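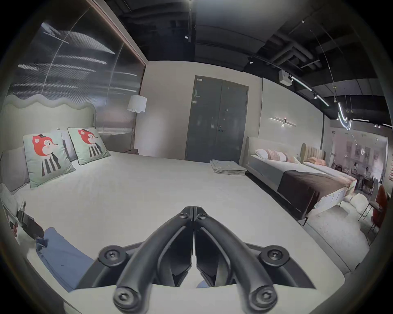

About Mikilstead Community Garden & Nursery

We're a small growing place with a big compost heap, and if you've found your way to this page you've probably already met one of us at the potting bench and been sent home with more seedlings than you came for. Welcome! Put the kettle on, because we do tend to go on a bit.

Mikilstead began when Bríd Mulcahy and Saqib Hashmi took on a weedy paddock behind the old feed store, meaning to grow a few vegetables for themselves and perhaps the neighbours. They had 2 borrowed wheelbarrows and a rotary hoe that only started on warm mornings. The first summer gave them silverbeet, more silverbeet and one very good pumpkin, and people kept leaning over the fence to ask what they were feeding it. (Sheep manure and seaweed, and we still sell both by the bag.)

These days there are 29 raised beds, a shadehouse, and a propagation tunnel that Sohail Niazi looks after as though every tray in it were a newborn. Sohail grows our tomatoes, capsicums and eggplants from seed we've saved ourselves, and he'll happily talk you out of planting them too early. Frosts can hang on late in our valley, and we'd much sooner sell you a punnet once than twice.

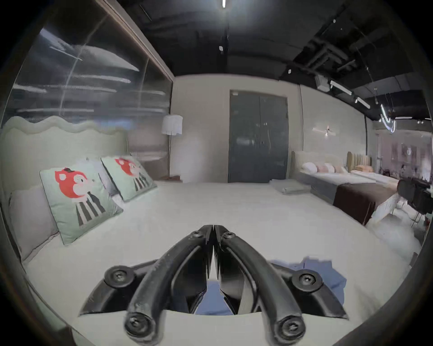

A large bed, all made up

Aniela Kozłowski runs the herb and perennial side of things. She came to us for a weekend pruning workshop, stayed to help sweep up, and has been here ever since. Ask her about thyme for dry slopes, or about the Gruda bean, a flat-podded climber she named after her grandmother's village and has been selecting for colour and flavour for years now. It does beautifully up a bit of old mesh and doesn't mind our clay.

Our fruit trees are Orlando Valderrama's department. He grafts every winter and keeps a row of the Poirier plum by the creek, a lovely dark thing for jam — though the parrots think so too, so do net it. There are 356 young trees in the nursery rows at the moment, mostly apples and plums, and they'll be ready to lift bare-rooted from May.

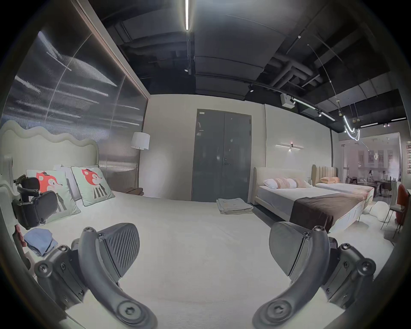

Mint green cushions with fox faces

We don't use synthetic sprays, we water from our own tank whenever there's rain enough to fill it, and we take your empty pots back whatever state they're in. School groups are always welcome with a bit of notice, and so are well-behaved dogs on leads.

Our spring open day is on 28th October, with scones under the shadehouse and a seed swap from mid-morning. Bring labelled envelopes, a hat and sturdy shoes, and come and say hello. Parking is on the grass by the bottom gate.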